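Table (furniture)

A table is a piece of furniture with a raised flat top, used for eating, working or display. Most have 4 legs, although pedestal and trestle forms are also common.

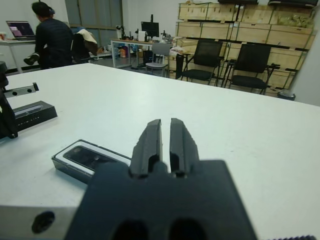 Early tables were often boards laid across supports and stored after meals. Fixed frames came into wider use later.

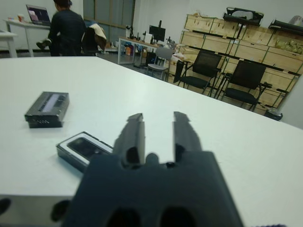
This page was last changed on August 6, 2019.

Tops may be round, square or oblong. Drop-leaf tables have hinged sections — usually 2 — that fold down to save space. Other types extend by means of a loose center leaf.
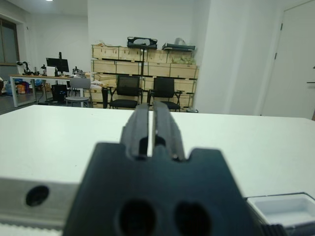 A white surface beyond two dark gripper fingers.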